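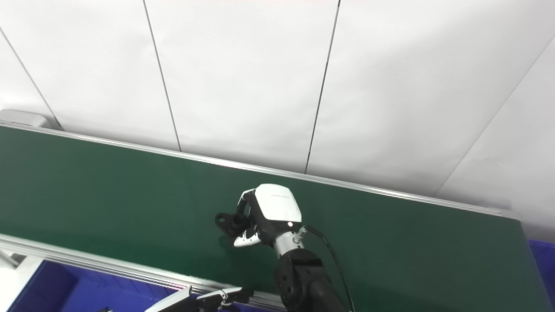
January 15, 2020

Belt line, back half of the shop. Writing this up while I still have the grease under my nails, so forgive the rambling, and please add your own notes underneath if you get to the line before I do.

The morning went to the green belt on the Koutsoukos conveyor. It had been wandering toward the far rail again, only a little, but enough that you could hear it ticking against the edge on every pass, and once you have heard that sound you can't unhear it. I backed off both take-up screws, cleaned the threads with a brush and a rag (they were worse than I'd like to admit, I think the last proper cleaning was in July), and brought them back in a quarter turn at a time, letting the belt go all the way around between turns. I know some of you like to do half turns. I have tried half turns. I always end up going back the other way.

It now runs with an even gap on both sides, as far as I can judge with the feeler strip. I left it going for 55 minutes while I ate my sandwich and sorted the odds-and-ends drawer, and it stayed put the whole time. Tick gone!

The surface of the belt is in nice shape, by the way. I had been half ready to order a new one from Skinari, and I even had the form filled out, but after a wipe-down with plain warm water and a drop of dish soap I don't see any reason to. No glazing that I can feel with my palm, and the lace is sound. The form is in the blue folder if we need it later. Please don't use the orange citrus cleaner on it. It smells wonderful and it leaves a film, and then the small parts skate around like they're on a pond.

Rails: wiped both, blew the grooves out with the air line. A surprising amount of cardboard fluff came out of the near one. Two T-nuts had worked loose and slid down to the end, so I put them back where the side guides go and snugged them up by hand. They still want a proper tightening with the long hex key, which has gone missing again. If it's in your apron pocket, no hard feelings, just hang it back up.

White panels behind the belt: cleaned those too, with the soft mop, top to bottom. They do make that corner a much nicer place to work, with all the light they throw back, and I'm glad we went with plain white in the end. I ran a dry cloth down the seams as well. I'd like to seal them one day so the dust has nowhere to settle, but that's a job for when the line is down for a longer stretch.

Then the blue bin at the discharge end. I tried it a couple of inches closer than we used to have it, and the Istunine caps dropped in cleanly. I sent 306 of them down in small handfuls and got up to 2 on the floor, depending on whether you count the one I probably kicked. The heavier Proltside sleeves I haven't tried yet. They land harder, and I'd like to put a scrap of foam in the bottom of the bin first and see if that takes some of the clatter out. There are 539 in the carton on the lower shelf, so plenty to practice with.

Still to do:
- long hex key, then tighten the T-nuts
- foam for the bin
- sleeves at slow speed, then at normal speed
- listen for the tick first thing in the morning, before anybody turns the radio on
- fresh rags, we are down to the scratchy ones

Speed knob is set where I left it, at the pencil mark. If you move it, make a new mark and put your initials next to it.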